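We use cookies to remember your preferences and to see which pages people read. Accept all | Manage settings

Filed under: Kitchen, Washing up, Make it last

Looking after the things that do the washing up

I had a letter from a reader in Trovcombe asking why her plates smelled faintly of pond after she had washed them, and I knew the answer before I got to the bottom of the page, having lived with the very same smell for most of one wet October. It was the sponge. It is nearly always the sponge, or the cloth, or whatever has been sitting in the puddle behind the taps, and we do tend to forget that the things we clean with need a clean themselves.

So I thought I would put down what I do in my own kitchen, which is a small one with a north window and nothing dries in it quickly.

Cloths first. I keep a stack of cotton ones in the drawer and take a fresh one every morning, and the old one goes over the side of the laundry basket to dry before it goes in with the towels. Please don't drop it in wet. It will sit there brewing and everything underneath will smell of it. Wash them hot, skip the fabric softener (it leaves a coating and then they push the water about and won't soak it up), and hang them outside if you possibly can.

Sponges I have more or less given up, though my husband will not be parted from his. If you are a sponge household, squeeze it out hard after every use and stand it on its edge, and change it more often than you think you should. When it has gone thin and greasy it can have a week of retirement doing the bin lid and then out it goes.

Brushes are my great favourite. I was brought up with them, and my aunt in Skatdale had one for glasses, one for pans and a third that nobody was allowed to touch. They dry far faster than a sponge does and you can get right into the corner of a roasting tin. Once a week I fill a bowl with the hottest water the tap will give me, add a good spoonful of soda crystals, and leave the brush in it head down while I have my tea. Rinse well and give it a brisk shake — out of the back door, if you value your tiles. Then comb through the bristles with an old fork to lift out the bits of egg and porridge that gather near the base. If it is a wooden one, keep the soaking very short or the head will split, and rub a drop of oil into the handle now and again.

Store it so that air can get to the bristles. A hook is best. A jar is all right as long as the head is at the top and you tip the water out of the bottom, which I forget to do, and then regret.

When the bristles have splayed out flat it won't clean a cup properly any more, but it has plenty of life left for muddy potatoes, wellington boots and the grooves of the patio door. I tie a bit of red wool round the handle so that it doesn't wander back to the sink. The boots brush and the dinner brush must never meet!

Last of all, the bowl itself. Turn it over when you've finished and wipe underneath, where there is always a slimy ring. Tea stains come off with bicarbonate of soda on a damp cloth, and a little patience. I do mine on a Sunday evening with the wireless on, and it takes no longer than the shipping forecast.
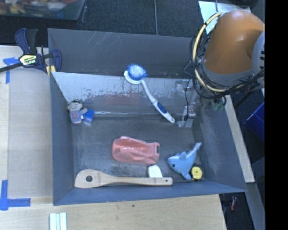

And don't forget the plughole while you have the soda crystals out. A cupful down there, followed by a kettle of hot water, keeps things moving nicely, and then you can sit down.

Comments (3)

Fatos Stojanović
The red wool is a very good idea. We have had a few mix-ups with the brush for the dog's bowl. Do soda crystals hurt a stainless steel sink? Mine has gone a bit dull.

Maureen T.
I put my brush in the top rack of the dishwasher with the evening load and it has lasted well over 30 weeks. Plastic one, mind you, I wouldn't risk a wooden one.

gill_in_benovmont
My mum boiled her dishcloths in a saucepan every Monday and the whole house smelled of it. I can't say I miss that, but they were very white.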